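The Case for the Plain White Bed

Guest accommodation at Sevimness was refurbished in September, and the change most often remarked upon by returning visitors is the bedding. Patterned covers and decorative cushions have been withdrawn from all 9 rooms in the east wing. In their place is a single white duvet over a low timber frame, a combination the residence intends to keep for the foreseeable future.

Hilkka Salminen, who oversees housekeeping at the residence, favours white for practical reasons. Covers of one colour may be laundered together at a high temperature, and any cover will fit any bed of the same size. The previous arrangement relied on 4 separate patterns, and a stained pillowcase could put an entire set out of service.

The low frame has required some adjustment. Staff accustomed to a standard height now kneel to dress the far corners, and the duvet must be centred with care if it is not to trail on the floorboards. Changeover begins at 10 in the morning. Linen is stripped into an open basket set down beside the bed, and the basket goes from room to room until it is full.

Cayetano Bravo, the designer engaged for the project, had proposed a bench at the foot of each bed. The proposal was declined in favour of clear floor space and a rug in a pale, neutral colour.

Not every guest has been persuaded. Several have written to request the return of the old quilts, 2 of which were hand-stitched by former residents and are now held in storage. The residence has undertaken to hang them in the reading room once suitable rails have been found. 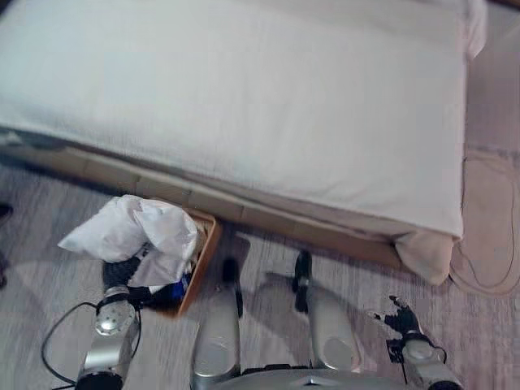

White duvet on a low wooden bed frame, with an open basket on the floor alongside.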